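Onum Salt Concession

The Onum Salt Concession was a chartered commercial territory on the Katis coast, administered by a trading company under colonial licence. It is the subject of a study by the historian Agustina Domínguez, whose work changed the way the territory is treated in regional histories. The concession took its name from the lagoon settlement of Onum, the largest of the salt-working villages in the district.

Background

Salt was gathered at Onum long before the charter was granted. Families held drying pans by inheritance, and disputes over boundaries were settled by the elders of the lagoon. Inland traders from Ekum exchanged grain and cloth for salt at a yearly market held in May. The charter ended this arrangement. All pans were declared company property, and former holders were required to work them under contract.
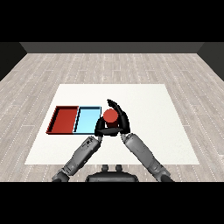

Administration

The company governed through a resident agent and two deputies, one at Onum and the other at Ekum. The agent collected taxes, heard civil cases and fixed the price at which salt could be sold. A register of contract workers lists 593 names, of whom 236 are recorded as former pan holders. Women appear in the register only when widowed, although petitions from the same period show that they carried out much of the raking and carrying.

Resistance to the contracts took several forms. Workers left for the inland farms, sold salt privately by night and sent petitions to the colonial governor. Domínguez identified 16 such petitions, most of them written by a single clerk at Ekum on behalf of people who could not write.

Interpretation

Earlier accounts relied on the company's own reports and described the concession as a period of orderly growth. Domínguez argued that these reports concealed a steady fall in output and that the company survived by raising taxes on food. Elaheh Safavi accepted this reading of the finances but questioned whether the petitions could be taken to speak for the whole district, as nearly all the surviving examples come from households that had once held pans. The question remains open, and the records of the Onum deputy have not been found.

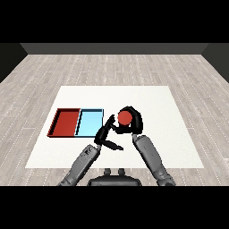

Two open trays, one red and one light blue, on a white table.

Legacy

The charter lapsed when the company failed to pay its licence fee, and the pans passed to the district council. Inherited claims were not restored. Several families at Katis continue to use the old boundary names, which also appear on the present land register.

See also: Katis coast; Ekum market; Salt taxation

This page was last revised on 4/6/21.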